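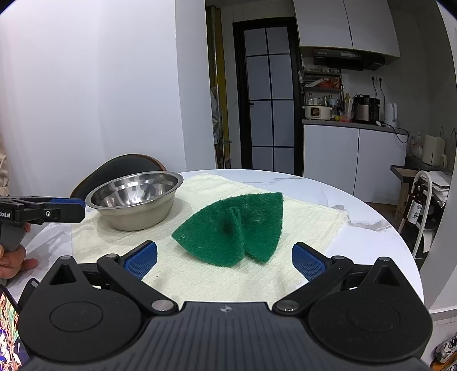

Photo: Woduvley Kitchen Notes, August 30, 2021

OK friends, it's finally time for the scrub pad thread. I've been promising this one since January and I am way too excited about it. Green pad, steel bowl, ribbed cloth, marble-look table. My whole dishwashing personality in one picture. 1/

First, the pad. I love a green scouring pad that has had a little life. See the paler fibers on top? That's my favorite stage! Brand new ones are so stiff I can't get them into a corner to save my life. Once they'll bend and hold a crease, they go everywhere. 2/

I fold mine in half and run the fold around the inside of the rim. Flared bowls like this one always collect a ring of dough or egg right under the lip, and the flat of the pad just slides past it. The fold gets in there. 3/

BUT. Please go easy on the shiny side! I learned this on a Harawira mixing bowl that I scrubbed in circles for years. It used to be a mirror and now it's a fog bank. These days the polished inside gets a soft cloth and hot soapy water first, and the green pad only comes out for stuck bits. 4/

Brushed steel is more forgiving, but go with the grain. Short strokes, same direction, hardly any pressure. I do the outside of the bowl last and it takes me maybe a minute. 5/

Now the cloth. A ribbed one is so good as a drying spot, the ridges let a bit of air under whatever you set down. I own 8 of these (yes, eight, I know) and they all live in the drawer next to the sink. Cream shows everything, every crumb and speck, and I like that. I shake it out over the sink and off we go. 6/

It also saves the table. Steel dragged over a white top leaves those gray pencil-looking marks, and with veining like ours you can stare at one for ten minutes wondering if it was always there. Ask me how I know. Baking soda paste and a damp cloth got mine off, phew. 7/

Somebody asked how long a pad lasts. I go around 21 days if it's mostly bowls and pans, then it gets demoted to garden pots and the boot tray. When threads start coming loose in the sink it's done. I rinse after every wash, squeeze hard and stand it up on its edge. Flat in a puddle = smell. 8/

Oh and I cut the big ones in 2! The Plargate ones from the hardware store on Rerkberg Road are huge, half is plenty for my hand, and regular kitchen scissors go right through. 9/

Tomorrow I want to do wooden spoons, so send me your saddest, driest ones. And tell me if you're a fold person or a scrunch person, I need to know 10/10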